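Van Beek floral table cover, pastel with butterflies - four months in

I bought this in May to replace a plain white cover that showed every pencil mark. It's sold as a wipe-clean cover for desks and craft tables, in cream, light pink and soft green with faint roses and leaves. I paid 110 for the large size, delivery included, from Junier.

It came rolled, with the printed side in. The ends curled for two days. I put books on the corners and left it alone, and after that it stayed flat. There was a smell the first evening, gone by morning.

The print is paler than on the Junier page. I like it better this way, but if you want strong color, look at the Trakex covers. The butterflies are light blue and well spaced, so the pattern doesn't get busy once you put things on it.
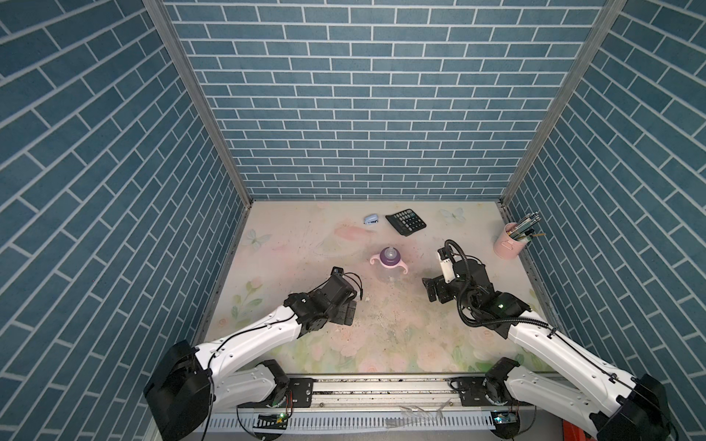 Calculator, sippy cup and pen holder on the cover, with a few crumbs.

Crumbs and specks do show on the pale parts. A dry cloth takes most of them off. Scuffs need a damp cloth and a drop of dish soap, and I have two that won't come out at all. Ballpoint comes off if you get to it the same hour. Pencil takes an eraser - a white one, the pink kind leaves a smear.

Juice is no trouble. Our daughter's cup has gone over many times and nothing has soaked in or stained.

It is thin. You can feel the grain of the table through it when you write on a single sheet, so I keep a pad underneath. The cut edge was a little wavy on one long side and I trimmed it with a ruler and knife.

Four stars. I'd buy it again for this table, in a thicker version if Van Beek made one.

Sandamali Dewan, Starnumgate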